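Print this page | E-mail this page

Student project reports

Moving test tubes between racks from hand-held gripper demonstrations

Ardalan Ghaffari
Final report, Bhatt teaching laboratory, Reltton

1. What the project was for

The aim was to find out whether a robot arm could learn to move a glass test tube from one rack to another using only demonstrations recorded with a hand-held gripper. Nobody drives the arm during recording. A person holds the gripper, does the task by hand, and the camera on the tool records what the gripper sees. The recordings are then used to train a policy that runs on the arm.

The question I was given by the group at Finivden was a narrow one. They had a policy that worked when the racks were always in the same place, and they wanted to know whether it would hold up when the racks were moved between attempts. My part was to collect the new demonstrations, train on them, and compare the result with the old policy.

2. Recording the demonstrations

I recorded 776 demonstrations over July. Each one starts with the gripper open above the table and ends when the tube has been let go and the gripper has moved clear. If I dropped the tube or knocked a rack over, I kept the recording but marked it as a failure, and it was left out of training. After these were taken out, and after removing recordings where the tracking was lost, I cut the set down to 400 so that it was the same size as the old one. Otherwise any improvement could have come simply from having more data.

The main change from the old set was the layout. Before each demonstration I moved both racks and turned them by hand. I did not use a printed list of positions, and looking back I should have. When I plotted the starting positions afterwards they were bunched towards the right of the table, which is the side I stand on. The far left corner was hardly used.
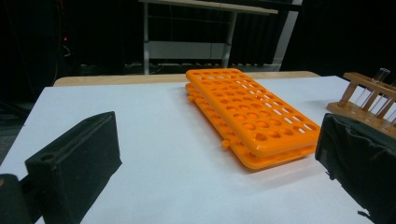
Turning the racks mattered more than sliding them. With a rack square to the gripper, the holes line up in the camera view and it is easy to judge which one the tube is going into. With a rack at an angle, the near holes look much bigger than the far ones and the rows run off diagonally. I found this harder myself when recording. My own placing time went up, and I made more false starts, where the bottom of the tube touched the plastic between two holes and had to be lifted again. I left these in as long as the tube went in eventually, as I wanted the policy to see how to recover.

Light was the other thing. The table covering is white, and with the overhead lights on it washed out the glass almost completely. I recorded one session like that and threw it away. After that I worked with the far end of the room dark, which gave the tubes an edge to show up against.

3. Training

I used the same network and settings as the old policy. The input is the gripper camera picture plus the position of the gripper relative to where it was a moment earlier, and the output is a short run of movements and a finger opening. I trained each policy 2 times from different random starts and used the average of the two. More runs would have been better but the machine at Ekville was shared with another project and I could only have it from Monday evening to the next morning.

4. Testing

Both policies were tested on the arm with the racks in 5 layouts. One was the fixed layout from the old data. The other four were new, and I chose them before training so that I could not pick ones that suited either policy. Two had the plastic rack turned, one had the wooden rack turned, and one had them swapped over.

In the fixed layout there was little to choose between the policies. In the turned layouts the old policy nearly always picked up the tube but then carried it to where the rack used to be, and let go over the bare table or against the side of the rack. The new policy went to the rack each time. Its failures were at the last step - it came down between holes and pressed. Sometimes it lifted and tried again as I had done in the recordings, and sometimes it kept pressing until I stopped the arm.

The swapped layout defeated both. I had never swapped the racks while recording, so this was not a great surprise, but I had hoped for more from the new policy.

5. Problems and what I would change

The bunching of the starting positions is the biggest weakness. I cannot say how the policy does in the far left corner, as none of the test layouts used it either.

The pressing failures need a force reading. From the camera alone, a tube resting on the rim of a hole and a tube just inside it look very much alike. A limit on downward force would at least prevent breakages. I broke one tube in testing and after that kept my hand on the stop button.

I would also record some demonstrations with the racks swapped and keep them separate, to see how few are needed before the policy copes.

The recordings, with the failures marked, are on the Bhatt shared drive along with the layout drawings.

Print this page | E-mail this page

Related reports
Sorting bottle caps by feel: a two-finger gripper study
Camera height and grasp success on a small arm
Keeping time between two recording devices
Pouring dry rice with a learned policy
Reltton project reports: how to submit yours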